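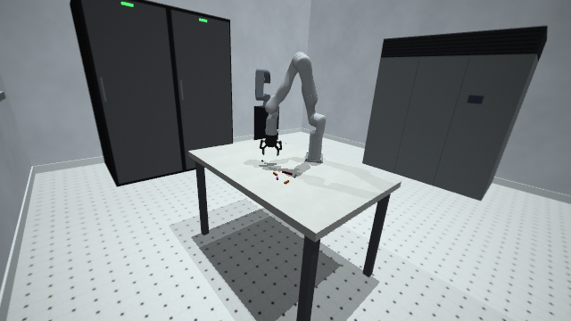
Oct 9, 2022. Second go at the Skekavo trial licence, the simulation package Drondoto is trying to sell us along with their starter arm. I've got the weekend to myself and a pot of tea, so I'm finally doing it properly. Started with their stock workcell, the one they call the tiled room, and left everything at defaults so I'd have something to compare against later. First impression is that it's a very roomy cell for a very small job! The arm has a whole white table to itself and the orange and reddish bits it's meant to pick up are tiny by comparison, all lying on the one side of the base with most of the right half of the tabletop going begging. I'd like to try a table half the size, more like the bench we've got at Pallonham, but table dimensions are locked on the trial licence. Grumble logged.

Install was painless this time. In September it fell over on the graphics driver and I lost an evening to it. New installer sorted that out by itself, though it did want a reboot and it put a shortcut on my desktop without asking (rude).

Settings for today, so I can find them again:
- stock cell, stock gripper, default lighting
- 100 episodes per batch
- time limit of 600 steps per episode
- seed fixed for the first batch, random after that

Batch one ran while I had lunch. 70 good picks out of the 100, which is lower than the number in Drondoto's sales deck but better than I was expecting with no tuning at all. The misses are nearly all the same thing: the fingers come down a bit to one side of the object and nudge it along the table. Long skinny pieces are the worst for it. I think the approach height is set too low in the default config, but I've only watched a handful of replays so don't hold me to that.

Switched the objects over to the mixed set for batch two and moved the viewpoint down lower. 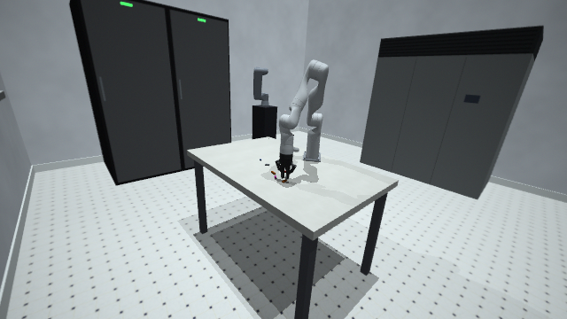
Mixed set, fingers over the red one. Second arm back by the wall.

I like the low view much better for judging whether the fingers are lined up. The high one flatters everything. Changing it was a bit of a faff, mind you, the viewpoint menu is buried three levels down and it forgets your choice when you reload the cell. I've asked for a hotkey on the feedback form.

The shadows are handy too, I found myself watching the arm's shadow on the tabletop to work out how far off the surface the gripper was. The little dark pieces are hard to tell apart at this size and I'd want to zoom in or recolour them before showing this to anyone on the floor.

Cost side: the seat is 300 dollars a month, support included, and the Quartey package is cheaper but you have to build your own cell from scratch. Having spent a good part of last winter colouring in somebody else's half-finished CAD, I know which way I'm leaning. Still want to hear how Drondoto handles cancelling partway through a year, the quote doesn't say.

To do:
- raise the approach height and rerun batch one with the same seed
- find out if the full licence unlocks the table size
- export a replay and see if it opens on the old workshop laptop
- ask Drondoto for the config behind their sales deck number

Batch two is still going, I'll write the count in underneath when it's finished.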